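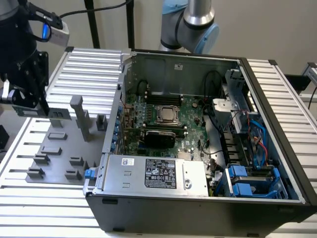 Why would a club in second place sell its best midfielder in the middle of a season? Money is the short explanation, and at Brirum the money has been a problem since last December, when the main shirt sponsor left and no other company took its place.

Search this site
Enter keyword
Go

Saturday, September 19, 2020
By Samira Harb

The player is Maysoun Hamdan, and if you follow women's football in the region you have an opinion about her already. She came to Brirum when she was 18, from a small team called Gakitz where she played as a left back. In her first season she started only four league matches. The coach then moved her to the center of the field, and since that day it is difficult to imagine the team without her.

Now Skivum want her. They finished last season six points ahead of Brirum and they have the money to make the distance bigger. Their first offer was refused in one afternoon. The second one was not refused, and the supporters understood very well what the silence meant.

I met Hamdan after training, on the low wall next to the parking lot. She had ice on her knee and she ate an orange while we talked. She did not want to speak about Skivum at first. She preferred to speak about passing.

"When I was a defender I looked at the game from the side," she said. "Everything was in front of me. In the middle you have people behind you, and you must know where they are before the ball comes. It took me one year to stop being afraid of that."

You can see this year of work in how she plays. She looks over her shoulder two times, sometimes three, before she receives. She is not very fast and she is not strong in the air. But she gives the ball to the right person at the right moment, and she gives it early – this is what Skivum would pay for.

The question for Brirum is what happens after. Young Sfeir, who is named by everybody as the next one, has talent and a good left foot. She has also played just two full matches at this level, and in both of them she was tired after one hour. To ask her to replace Hamdan in the same season seems to me unfair to both players.

There is an argument for the sale, and I have heard it from people who love the club. The training field needs a new drainage system. The travel costs are paid late. Four contracts end next summer, and without new income the club can perhaps renew half of them. One good transfer could repair all this, and Hamdan herself would earn a salary that lets her stop her morning job at the pharmacy.

She told me about this job with some pride. She opens the shop at 6, works until noon, sleeps a little, and then takes the bus to training. "People think I complain, but I like the customers," she said. "They ask me about the match before they ask me about the medicine."

When I finally asked her if she wants to go, she took a long time to answer. She said that her mother wants her to stay and her brother wants her to leave, and that the two of them have stopped discussing it at dinner. Then she said she would play the next match for Brirum as she plays every match, and she took the ice from her knee and went inside to find her bag.

The club has promised a decision before the end of the month. Skivum visit on the last weekend, and for the moment her name is still on the poster.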